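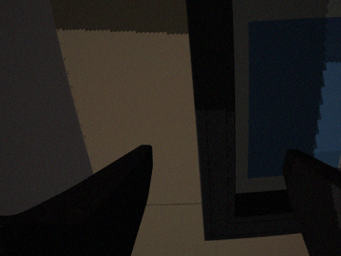 Computer-rendered view of a flat tan surface. Supplied by Leitão.

November 23, 2019

Tenants question Favby's "no extra cost" flooring claim

The Groso Tenants' Association is asking property manager Favby to show its math before it replaces the floors in 201 units.

Favby told residents this month that the work would come at no extra cost to them. The same letter mentions a $32 monthly "comfort adjustment" starting after the work is finished. The association would like to know what that is, if it isn't a cost.

"We've read the letter several times and it doesn't get any clearer," said association chair Conceição Seixas. "They say the new floor lasts 30 years. The warranty they sent us covers five."

Favby's contractor, Allesell, has said noise between storeys will drop by almost half. No test results came with that figure. Sérgio Ramalho, who speaks for Favby, said they would be shared "in due course."

The association has asked for the results, the full quote and a written promise on rent.

Media contact: Conceição Seixas, Unit 405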